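Prandthorpe Early Learning Program
Course handout, Unit 2: Sorting and Setting Out Small Blocks

What this unit covers

Unit 2 deals with small sorting blocks and the ways they can be set out on a board. You should already have read the Unit 1 pages on table height and storage. Bring this handout to the practical session, since the recording sheet refers to it by section.

1. Terms

Attribute: a property used to sort. In this unit we use color and shape only.
Group: blocks that share the attribute being used.
Layout: the positions of the blocks on the board before the child begins.
Work area: the part of the board left clear for the child.

A block has a color and a shape at the same time, so the same set can be sorted in more than one way. Young children usually pick one attribute and stay with it. Many start with color. A child who puts a red cylinder with a green cylinder has sorted by shape, and this should be written down as a sort, even if you asked for color.

2. Materials

The course sets are kept in the Planditora bins on the low shelf. Each bin is labeled by color on the lid. Check the bin against the card inside before you sign it out.

The board should be flat and big enough to hold the layout with room to spare. Plain wood works well. Avoid boards with printed pictures or strong colors, which make it harder to tell what the child is responding to. Put the board on a steady table and make sure it does not slide.

Blocks this size roll. Stand cylinders on end.

3. Layouts

Row. Easy to set out and easy to record. Children tend to work from one end to the other, and the blocks at the far end get less attention.

Cluster. Blocks are placed close together with no order. Good for free sorting. Hard to reset the same way twice.

Arc. Blocks follow a curve, with the open side facing the work area. Like colors can be kept next to each other, or mixed for a harder task. It takes up more of the board than a cluster.

For the first practical, use the arc with like colors together. Keep it to one side of the board.

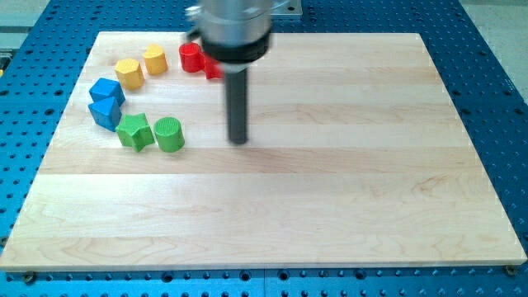
Fig. 1. Arc layout, grouped by color: red, yellow, blue, green.

Notice that shape varies within a color. The yellow pair is a cylinder and a hexagonal prism, and the green pair is a star and a cylinder. A child asked to find "one like this" may go either way, so decide on your wording before the session and use it each time.

4. Recording

Write down the layout first, then the first block touched, then each move in order. Use R, Y, B, G for color. For shape, write the word out. Abbreviations for shape caused a lot of confusion in last year's sheets (C was used for both cube and cylinder).

If a block falls off the board, put it back where it was and mark the line with an F. Do not restart.

5. Before next class

Read pages 121 to 129 of the course reader. Write up one practice session in no more than 200 words and attach the recording sheet. Sheets without a layout sketch will be returned.

Last updated: November
Questions: Prandthorpe Early Learning Program office, Room 29
© Prandthorpe Early Learning Program
Back to top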